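About Pellmont

Pellmont fits and refits kitchens, bathrooms and utility rooms in and near Illholm. Ashton Tapsell started the firm with one van and a rented unit on Trevaskis Lane. We still work from the same lane, in a larger building with a workshop at the back and a small showroom facing the road.

We have completed 371 jobs so far. Most are in older terraced houses, where floors slope and no two walls meet squarely, so we measure every room ourselves before we price anything. The survey is free within 20 miles of the workshop. Further out we charge a flat £40, and we take it off the bill if you go ahead.
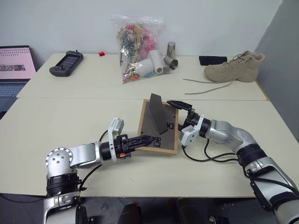 You will deal with the same person from the first visit to the last. They draw up the plan, order the units and worktops, book the electrician and plasterer, and come back after you have moved your things in to adjust doors and drawers. If something is late, they will ring you – you shouldn't have to chase us.

We fit the Vititz range of cabinets as standard. We will also fit units you have bought elsewhere, provided we can check them over before the work begins. We don't take on extensions or loft conversions, but can give you the names of local builders who do.

Each September we close for one week for stocktaking and training. Emergency calls from existing customers are still answered during that week.

Every job carries a two-year guarantee on fitting, separate from any maker's guarantee on the units.

The showroom is at 143 Trevaskis Lane, Illholm. Parking is at the side – please leave the loading bay clear.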